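Edelstahl wieder blank bekommen: Teller, Schüsseln und Töpfe von Kalkschleier und Anlauffarben befreien

Wer einmal angefangen hat, Geschirr aus Edelstahl zu sammeln, kennt das: Am Anfang glänzt alles, man freut sich bei jedem Griff in den Schrank, und nach ein paar Monaten liegt über allem so ein grauer, leicht regenbogenfarbener Schleier. Bei mir waren es zuerst die Camping-Teller, dann die Rührschüsseln und schließlich der große Nudeltopf, den ich von meiner Tante übernommen habe und der vermutlich älter ist als meine Ehe. Ich habe über die Jahre so ziemlich alles ausprobiert, was in Foren und auf der Rückseite von Putzmittelflaschen steht, und schreibe heute endlich einmal auf, was bei uns hängen geblieben ist.

Was ihr braucht

Zitronensäure als Pulver (aus der Drogerie, die Backzutat geht notfalls auch)
Natron
ein mildes Spülmittel
zwei weiche Tücher, eins zum Waschen und eins nur zum Polieren
einen weichen Schwamm ohne kratzige Seite
eine alte Zahnbürste für Ränder und Griffansätze
für hartnäckige Fälle eine Edelstahlpaste, ich nehme die von Moltell

Stahlwolle bleibt bitte in der Schublade, Scheuerpulver auch. Damit bekommt man zwar den Fleck weg, hat dafür aber feine Kratzer, und die gehen nie wieder raus. Ich spreche da aus Erfahrung, eine meiner Schüsseln sieht innen aus wie eine Eisbahn am Sonntagabend.

Erst einmal schauen, was man da eigentlich vor sich hat

Weiße, matte Flecken, die sich ein bisschen rau anfühlen, sind fast immer Kalk. Bunte, bläulich schimmernde Stellen kommen meistens von zu viel Hitze oder von Mineralien im Wasser. Braune Stellen, die kleben, sind eingebranntes Fett. Und kleine rötliche Pünktchen sind Flugrost, den sich das Geschirr gern in der Spülmaschine von einem billigen Messer oder einer rostigen Schraube holt. Haltet das Stück dazu am besten schräg ans Fenster, unter der Küchenlampe sieht man die Hälfte nicht.

Kalkschleier lösen

Einen gestrichenen Esslöffel Zitronensäure in einen halben Liter lauwarmes Wasser rühren, bis sich alles aufgelöst hat. Nicht kochend heiß ansetzen, sonst kann sich ein neuer Belag bilden, der noch schlechter abgeht als der alte. Teller legt ihr am besten flach in eine Kunststoffwanne und gießt die Lösung darüber, bis sie bedeckt sind. Töpfe und Schüsseln füllt man einfach.

Dann 12 Minuten stehen lassen. Ich stelle mir dafür wirklich den Küchenwecker, weil ich sonst ins Telefonieren komme und das Ganze bis zum Abend vergesse. Anschließend mit dem Schwamm einmal durchgehen, gründlich mit klarem Wasser nachspülen und sofort abtrocknen. Das sofortige Abtrocknen ist bei unserem harten Wasser die halbe Miete! Wer es an der Luft trocknen lässt, kann gleich wieder von vorne anfangen.

Vorsicht übrigens bei Arbeitsplatten aus Marmor oder Kalkstein, die vertragen die Säure überhaupt nicht. Ein paar Spritzer genügen, und man hat matte Stellen, über die man sich jahrelang ärgert. 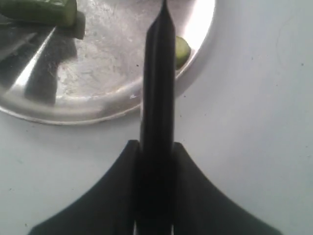

Eine Anleitung aus der Küchenwerkstatt
Text: Redaktion Clotier
Veröffentlicht am Montag, 11. September 2023
Rubrik: Pflegen & Bewahren

Flache Edelstahlteller mit erhöhtem Rand haben ihre eigene kleine Tücke, nämlich die Rille, in der der Boden in den Rand übergeht. Dort sammelt sich alles, Spülmittelreste, Kalk, ein Hauch Tomatensoße vom letzten Grillabend. Mit dem Schwamm rutscht man darüber hinweg und wundert sich, warum nach dem Trocknen ein grauer Ring stehen bleibt. Nehmt dafür die Zahnbürste, taucht sie in die Zitronensäurelösung und geht einmal langsam rundherum. Bei tiefen Schüsseln mit umgebördelter Kante lohnt sich das auch an der Unterseite.

Eingebranntes Fett

Jetzt kommt das Natron dran. Zwei Esslöffel mit wenig Wasser zu einer Paste verrühren, die ungefähr so fest ist wie Zahnpasta, auf die braunen Stellen streichen und 45 Minuten einwirken lassen. Danach mit einem feuchten Tuch abreiben, immer in Richtung des Schliffs, falls euer Geschirr gebürstet ist. Die Richtung erkennt man an den ganz feinen Linien im Metall. Bei polierten Stücken ist es nicht so wichtig, da reibe ich in kleinen Kreisen.

Bei Töpfen mit angebranntem Boden gebe ich das Natron mit zwei Fingerbreit Wasser hinein und lasse es kurz aufkochen. Herd aus, Deckel drauf, abkühlen lassen. Meistens lässt sich die Kruste danach mit einem Holzlöffel abschieben. Wenn nicht, wiederhole ich es am nächsten Tag, ohne mich groß aufzuregen (na gut, ein bisschen).

Blaue und bunte Verfärbungen

Gegen die Anlauffarben hilft ein Schuss heller Essig auf dem Tuch, kurz darüberwischen, abspülen, trocknen. Nehme ich im Alltag am häufigsten. Natron und Essig bitte nicht zusammenschütten, das schäumt zwar eindrucksvoll, aber die beiden heben sich gegenseitig auf und am Ende putzt man mit Salzwasser.

Flugrost

Kleine Pünktchen gehen mit der Paste weg. Eine erbsengroße Menge auf ein feuchtes Tuch, sanft reiben, gut abspülen. Sucht danach aber unbedingt nach dem Übeltäter! Bei uns war es ein Gemüseschäler, der schon seit dem Mai vor sich hin rostete und in jedem Spülgang fröhlich alles andere angesteckt hat.

Polieren zum Schluss

Das Poliertuch muss ganz trocken sein und darf keinen Weichspüler gesehen haben, sonst schmiert es. Ich habe dafür 4 Mikrofasertücher von Biswas, die getrennt von der übrigen Wäsche liegen und die in diesem Haushalt außer mir niemand anfassen darf. Wer es besonders schön haben möchte, gibt einen einzigen Tropfen Speiseöl auf das Tuch und wischt die Außenseite der Töpfe damit nach. Fingerabdrücke sieht man dann viel weniger. Auf Flächen, von denen gegessen wird, lasse ich das Öl weg.

Damit es länger hält

Salz immer erst ins kochende Wasser geben, sonst können am Topfboden kleine helle Löcher entstehen, und die bleiben. Saure Reste nicht über Nacht stehen lassen. Teller und Schüsseln nach der Spülmaschine kurz mit dem Tuch nachtrocknen, am besten gleich, wenn man die Tür aufmacht. Beim Stapeln lege ich ein Blatt Küchenpapier zwischen die polierten Stücke, bei den Camping-Tellern spare ich mir das, die haben ohnehin schon einiges erlebt.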